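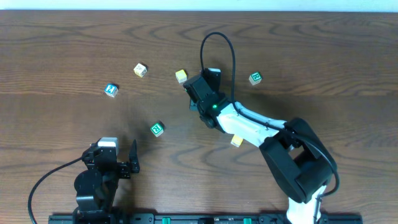 Jugah Messenger – Mobile Beta Testers Group
Forum > Android > Beta builds

Voice notes stop playing when the screen locks

mtarigan
24/10/2018
Since the new beta build went out, voice notes stop as soon as my screen locks. On the last build they kept going with the phone in my pocket. Now I get a second or so of sound after the lock and then silence. When I unlock, the note is back at the start and I have to find my place again.

Steps:
Open any chat with a voice note longer than a minute.
Press play.
Lock the phone.

It happens in group chats and one-to-one chats. Text notifications are fine. Is anyone else getting this, or is it my phone?

rpastor
Same for me. Short notes play through, probably because they finish before the lock does anything. Anything long gets cut.

gumine_fan
Check your battery settings. On my phone the update put Jugah back on the restricted list. I took it off again and voice notes play normally with the screen off.

mtarigan
It was already set to unrestricted. I switched it to restricted and back to be sure. No change.

Fidelina C.
I don't see this at all. Same build, installed over the old one, battery settings never touched. I listened to a 15 minute note on the bus this morning with the screen off the whole way. I don't think it's the build by itself.

rpastor
Are you using headphones?

Fidelina C.
Yes, wired.

rpastor
That could be the difference. I use the phone speaker. Mawar, which are you on?

mtarigan
Speaker. I just tried it with wired headphones and it keeps playing after the lock. Pulled them out, tried again, and it stops. So it is the speaker only.

anathi_o
Then I would guess it comes from the ear switch. The build notes say that raising the phone to your ear now moves the sound to the earpiece. If the app reads the sensor as covered when the screen goes off, it might pause the note. Try turning off "Raise to listen" under Chats > Audio.

mtarigan
Turned it off and now it works. Played 2 long notes to the end with the screen locked, phone face up on the desk and then in my pocket. Thank you.

gumine_fan
Good that it works, but I would still call this a battery problem. Phones from different makers close things in the background in their own way, and the fix for me was the battery list. I have Raise to listen on and it plays fine.

anathi_o
You may have had a different problem that looks the same. If the battery setting was to blame, headphones would not have helped Mawar.

gumine_fan
Unless the phone treats headphone audio as active media and leaves it alone. Some do.

anathi_o
Fair point. I can't rule that out. But turning off one option in the app fixed it with the battery setting unchanged, so I would report it as an app bug.

rpastor
Raise to listen off fixed mine too.

bestbridge_user
Why was this turned on for everybody in the first place? I never asked for the sound to jump to the earpiece. I hold the phone near my face when I talk on speaker and it keeps switching. It should be off until you turn it on.

Fidelina C.
I like it. I don't want the whole office to hear my sister's messages. It would be a shame if they took it out over this.

bestbridge_user
I didn't say take it out. I said off by default.

Ningsih Santoso (moderator)
I've put this in the tracker as "Playback stops on lock, speaker only, Raise to listen on." If you want to add to it, please post your phone model, your Android version, and whether you use a case that covers the top of the screen. Logs can be sent from Help > Report a problem. The message limit there is 1,000 characters, so leave out the chat history and just put the steps.

For now, turn off Raise to listen. gumine_fan, please send a separate report for the battery list being reset. I'd like to keep the two apart until someone has looked at the logs. The default setting is a feature request, so that goes in the Suggestions board.

gumine_fan
Sent.

rpastor
Log sent. Flip case, if that matters – it does cover the sensor when closed.

mtarigan
Log sent as well. No case on mine.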